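Verar Two-Finger Gripper: Demonstration Visits

The Verar gripper may be seen at work at the Lakeo demonstration hall, where visitors are invited to watch the arm handle small hand tools of differing shape and finish. Each session is led by Raed Issa and lasts 2 hours. Groups are limited to 26 persons. 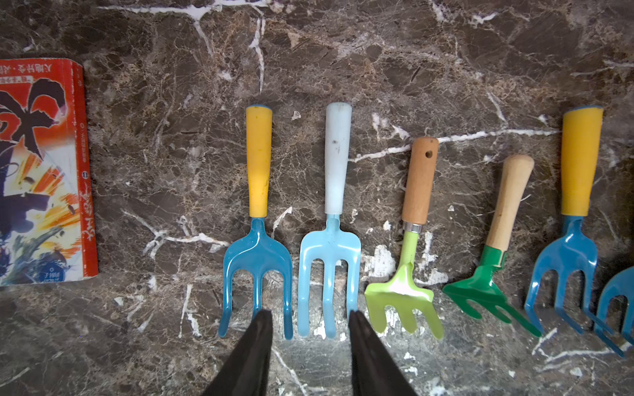
Handles of plain wood and of coloured finish are included in the demonstration, together with fork and rake heads of several patterns. Visitors may bring small items of their own for trial, subject to the approval of the session leader.

Rated life of fingertips: 1000 hours
Mounting: Munro wrist plate, 4 bolts
Control software: Zusard

The next open day will be held on Jan 18, 2024. Places must be reserved in advance through the Lakeo visits office. Further sessions will be offered in September.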